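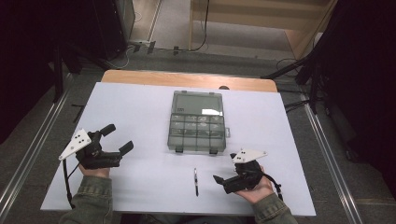
**When should an operator stop a recording and start it over?**

Whenever the written procedure for the task was not followed, even if the objects ended up in the right place.

That is the rule Soledad Villanueva gives new operators at Rolari, where she looks after the working standards for hand-held gripper sessions. The document she keeps has grown to 15 pages. She would like it to be shorter.

"People read the first 2 pages and then they ask the person next to them," she says. "So the first 2 pages have to carry the rules that matter."

The first of those rules is about the start position. Both grippers are brought up to the work with the jaws open, and they stay still for a moment before anything is touched. Villanueva says operators used to begin however they liked, some with the jaws closed, some already moving. The recordings were hard to compare, and she threw out a large part of one November batch.

The second concerns the marker plates on top of the grippers. The dots have to stay in view, so sleeves, hair and cables are kept away from them. "If you turn your wrist too far, you lose the plate," she says. "I tell people to move their feet or their elbow first and the wrist last."

Cables get a paragraph of their own. They should hang toward the operator and never lie across the objects. She checks this herself at the start of a shift and again at 2 in the afternoon, when people come back from lunch and pick the grippers up in a hurry.

Asked about the objects, she is less strict. A storage box or a pen can sit a little differently each time, and she prefers that it does. What she does not allow is moving an object by hand in the middle of a recording. "If it slides, it slides. Go and get it with the gripper, or stop and mark the attempt as failed."

Failed attempts are kept and labeled. In a set of 100 she expects to see several, and a set with none makes her look more closely. Operators are not scored on them. That was her condition when she took the job, and Rolari put it in writing.

The current version also limits a session to 9 attempts before a break. Some operators have asked for more, saying the breaks slow them down. Villanueva has left the limit where it is for now, and will look at it again when the next version is due.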